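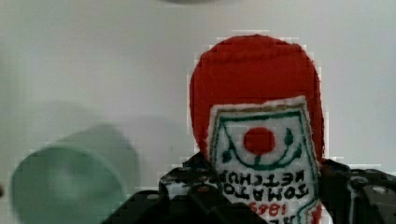

Tomato ketchup, 1869, wrong way up.

I should never have let Tineke Dekker write the back cover, but by then it was December and Sister Jeanie was past arguing with anyone.

You'll want to know who we all were. Jeanie Nisbet had been a nun for most of her life and a Glaswegian for all of it, and she had written a book about praying in kitchens. It was a good book. It was also held together with a bulldog clip and had come to us at Lavell in a bread bag. I was the junior there (I made the tea and read the things that came in bread bags), and I'd cried on the bus over the chapter about her mother's soup pan, so I got the job of seeing it through.

"It wants a proper blurb," said Tineke, who did our publicity. "Who is she? What's she won?"

"I once won a ham," said Jeanie.

Tineke wrote that down. Then she wrote down a great deal more, and by the time I saw the proof Jeanie had become a mystic, a retreat leader of long standing and a close companion of Liesbeth Vandenberghe, whose own books on silence sold by the pallet.

"I met her the once," Jeanie said down the phone. "We shared a taxi. She talked the whole road."

"Shall I take it out?"

There was a long gap. I could hear a tap running and somebody practising a hymn, badly, on what I think was a recorder.

"Ask her," said Jeanie. "If she says we're friends, we're friends."

So I wrote to Liesbeth Vandenberghe, feeling sick about it, and heard nothing for 2 weeks. The printer, Van den Broek, kept ringing. They had paper booked for 900 copies and a man called Zumach who sighed at me every time I asked for another day. I'd got as far as typing up a new cover with the friendship gone -- just Jeanie's name, her convent and the ham -- when a postcard came, second class, with a picture of a donkey on it.

I do remember the taxi, it said. I was frightened that day and could not stop talking. She gave me half a cheese roll and did not tell me to be calm. Please print that we are friends. Please also send me her address.

I read it out to Jeanie over the phone. She didn't say anything for a bit, and the recorder had another go at the second verse.

"It was egg," she said.

I rang Zumach and told him to go ahead. He sighed, but I thought it was a nicer sort of sigh. Tineke wanted to put the postcard on the front, donkey and all, and I told her no, and she sulked until the afternoon.

The ham stayed in, by the way. It's the last line, just above the price, and Jeanie has had three letters asking what sort it was.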